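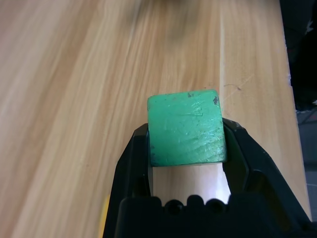 "Again," Adjoa said.

Nana Korletey reset the arm. Try 561. Coffee gone cold, nobody washing the mugs. Funny, that – the Lundix people had promised dishes by October.

"They want it folding towels, Nana."

"It can hold a block."

"My nephew can hold a block. He's 5."

"Does he do it 100 times in a row?"

She didnt answer. Behind her the sink, full. Forks, a pan, the blender lid. Trandholm was coming at noon with his checkbook and his questions. Can it sweep. Can it stock a shelf. Can it do teh laundry.

No. No. Not yet.

"So what do we tell him?"

Nana rolled up his sleeves, ran the hot water. "Tell him it's learning," he said, and threw her a towel. "You dry."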